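Last updated 5/12/25

# Brick Sorting FAQ

Welcome! These are the questions that come in most often about the Bavlow brick library, which lends out tubs of second-hand building bricks to families, classrooms and anybody else who likes the sound of a full tub being tipped out on the floor. Sorting is a big part of what we do here and (no surprise) it's our favourite part, so most of this page is about bins, colours and what to do with the leftovers. If you're after opening hours or want to donate, skip to the bottom.

## Getting started

### Do I really need to sort my bricks at all?

Nope! Plenty of happy builders dig through one giant tub their whole lives. But if you've ever spent half an evening hunting for one more blue brick to finish a wall, sorting will feel like a holiday. You build faster, you see what you've got, and you start getting ideas just from looking at the bins. A full bin of lime green is very hard to walk past.

### Should I sort by colour or by shape?

The great debate! We get asked this one constantly, and our answer depends on how much you own.

With a small collection, sort by colour. It's quick, little kids can do it, and the bins look gorgeous lined up along the back of a table. You can pick out a shape easily enough when there are only a few handfuls in each bin.

With a big collection, colour on its own starts to work against you. A small dark piece at the bottom of a deep bin of dark pieces is about as findable as a black sock in a coal cellar. At that point go by shape first, then split your most common shapes by colour. Our main wall has 71 drawers and it's done this way. The lending tubs and the kids' tables are all colour.

### How many bins should I start with?

Start with 3. Choose the colours you have most of, give each of them a bin, and leave the rest in a pile or a shoebox for now. People love to start with a bin for every colour under the sun and then run out of table before they've picked up a brick. You can add bins as you go, and you'll soon work out which colours have earned one.

### Is there an age limit for sorting?

We run toddler-friendly tables with the large chunky bricks only, and grown-ups stay with their child the whole time. Standard bricks are for three and up, and please keep them well away from anyone who still puts things in their mouth. There's no upper limit whatsoever. Our Plamitex evenings are adults only and they are LOUD.

## Bins and tables

### What kind of bins work best?

Open-fronted ones, every time. You can reach straight in without lifting a lid, you can see when a bin is running low, and you can tilt the whole thing forward to bring the bricks to you. Ones that join at the sides are a bonus, as they stay put when somebody leans in with both elbows.

Lidded tubs are better for taking bricks home or storing them in a cupboard. All of our loan tubs have lids. The tables never do.

### Do the bins have to match the bricks?

It's a nice touch, but no. Bright bricks show up beautifully in a black bin, and a bin in another colour makes a handy marker for something different, like your "odd bits" or the colour that everyone fights over. We mix them freely and the kids never have any trouble. Whatever is already in the bin tells them where the next one goes!

If you'd like labels, tape one brick of the right colour to the front of the bin. Works for people who can't read yet, works for colour names we don't all agree on (is it lime or is it just green?), and it peels off when you change your mind.

### What sort of table do you use?

Plain white tops. Coloured bricks stand out against them, and you can spot a stray from across the room. They do pick up scuffs and show every crumb, so a wipe with a damp cloth between groups is part of the pack-up. Please dry the table as well, because damp bricks go back in the bins otherwise and the deep ones take ages to air out.

At home a light-coloured tray or an old bedsheet on the floor does the same job. The sheet is brilliant for pack-up: gather the corners, funnel it into the tub, finished.

### Where should the bins go?

In a row along the back, with the open side facing the sorter and the pile in front. Keep some clear table between the two. It's tempting to fill that space with more bricks, but you need somewhere to put your hands, and somewhere to set down the one you're not sure about.

## The actual sorting

### What's the quickest way to get through a pile?

Everybody has a system. These are the two we teach:

- **One colour at a time.** Pull out all the blue, then all the green, and so on. Calm, satisfying, and your eyes get really good at it after a minute or so. Best when you're on your own.
- **Whatever's nearest.** Pick up a brick, drop it in its bin, pick up the next. Best for groups, with everybody working on their own side of the pile.

Take a small pile from the big tub, clear it, then take another. A mountain of bricks is fun for the first few minutes and then people drift off to find the biscuits.

### Do the bricks need to be stacked neatly in the bin?

Please don't! Let them tumble. A loose heap is far easier to grab from, and they're going to be tipped out again anyway. You only need to pack them neatly if you're trying to squeeze a big collection into a small cupboard.

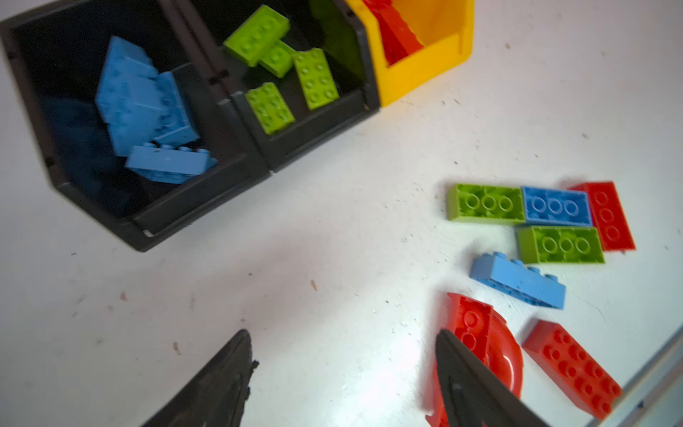
*Blue, green and red in their bins, with more still to sort.*

### What about bricks that are stuck together?

Split them before they go in. Two thin plates pressed together are the worst, and there's a brick separator on a string at every table for that. No teeth, please. We can always tell.

Anything that looks like part of someone's model goes on the "ask first" shelf until the end of the session.

### I can't tell which of two colours this is. Help!

Take it to the window. Old greys, tans and dark blues all look alike under a ceiling light, and daylight sorts out most arguments. Light blue at the back of a deep bin can look nearly navy too, so hold the brick next to one from the front before you decide there's a stranger in there.

If you still can't tell, pick a bin and move on. Somebody will find it.

### What do I do with wheels, windows, figures and odd bits?

One mixed bin, and don't overthink it. When it gets full, tip it out and see whether anything deserves a spot of its own. Wheels usually do. So does hair.

### Do you keep different brands separate?

On the lending tubs, yes, as far as we can. Some brands click together well and some are a bit loose or a bit tight, and a wobbly tower is no fun. The kids' tables are a free-for-all.

## Cleaning and care

### How do I wash second-hand bricks?

Lukewarm water, a squirt of dish soap, and a mesh laundry bag so nothing disappears down the drain. Swish, rinse, then spread everything out on a towel with the studs facing down. Give them a day to dry, longer in winter. Stickers, printed pieces and anything with electrics inside stay out of the bath.

Skip the dishwasher and don't use hot water, as bricks can warp and then they'll never grip properly again.

### My old white bricks have gone yellow. Can they be saved?

Sometimes, but we think they look lovely as they are! Yellowed whites make terrific sandstone, old teeth, custard and castle walls. We keep ours in a separate drawer and it's one of the first to empty on building days.

## Visiting, borrowing and donating

### Where are you?

We're upstairs in the old Huamán building, a former shoe warehouse from 1920 with enormous windows (see the bit about colours above). There's a lift at the side entrance and parking around the back.

### How does borrowing work?

Members can take home 2 tubs at a time and keep them for a month. Bring them back mixed or sorted, either is fine, although sorted tubs get a gold star on the board and the competition is getting pretty fierce.

### What if we lose a piece?

It happens to every tub that goes out. Pop a note in the lid if it was something special, and check the vacuum cleaner.

### Can I book a table for a birthday or a class?

Yes, and please do! We set out the bins, you bring the people. School bookings fill up early in the year, so get in touch by January if you want a spot before the autumn term. Food stays in the front room, away from the bricks.

### Do you take donations?

Always. Mixed, dusty, half-built, straight from the attic, we'll take the lot. Please remove batteries and anything that isn't a toy (we have been given quite a few dog biscuits). The Valtel drop box by the side entrance takes bags up to the size of a pillowcase, and bigger loads can come up in the lift during open hours.

### Can I come along and just sort, without building anything?

Yes! Lots of people do. Grab a stool, take a scoop from the big tub and join in wherever there's a gap.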